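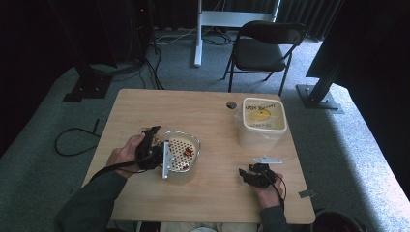 Efraín Ñahui wrote in to ask why the quote for two hand-held grippers was lower than the quote for the cables, stands and spare parts that went with them. The short version is that the grippers are the part people remember to budget for. The questions below were collected from sites planning a first demonstration station in the coming budget year. Last revised 16 February 2019.

What is included in a Hafstein station?

One pair of hand-held grippers, left and right, with wrist straps, signal cables and the Gosta recording license for one seat. Furniture, storage bins, lighting and the recording computer are not included. Sites that already own a suitable computer should send its specification before ordering.

Do we need to buy a robot arm at the same time?

No. Demonstrations recorded with the hand-held pair can be used later on any arm that accepts the same fingers. Lernham bought its stations one year and its arms the next. Keep the finger part numbers the same on both orders. Mixed fingers are the most common cause of discarded recordings.

How much does a station cost per month to run?

Plan on $292 per station for consumables and software, billed quarterly. This covers finger pads, cable replacement and the license. It does not cover labor, which will be the largest line in the budget by a wide margin. The rate for sites without a service agreement is $316.

What kind of table should we order?

A plain, rigid table with a matte top. Glossy tops reflect overhead lights and can interfere with tracking. Height should suit a seated operator with the elbows slightly above the surface. An existing table is acceptable if it does not rock.

How many spares should we keep?

For one station, 4 sets of finger pads and one spare cable for each hand. Cables wear at the wrist, where they bend most. Natsumi Fukuda keeps a second set of cables at the station and charges it to maintenance, and we suggest the same.

Can we use our own parts and containers as work items?

Yes. Brackets, plates, tubs and trays from normal production are preferred to purchased test kits. Clear plastic and bare metal are harder for the cameras than painted parts, so allow extra recording time if most of your items are of that kind. Set aside a fixed group of parts and label the container they are kept in.

How much floor space is needed?

Allow 7 square meters per station, including the operator's chair and the equipment stand. Cable runs should be kept clear of the operator's feet. Floor covers are a separate line item and are often left off the first order.

What is the lead time?

Grippers ship from Giltel in the order in which deposits are received. Orders placed before the end of February hold the current price. Stands and cables ship separately and may arrive first.

Who approves changes to an order?

Send changes to Bart Van Loon in order support, with the quote number in the subject line. Changes to quantity after the deposit require a new quote.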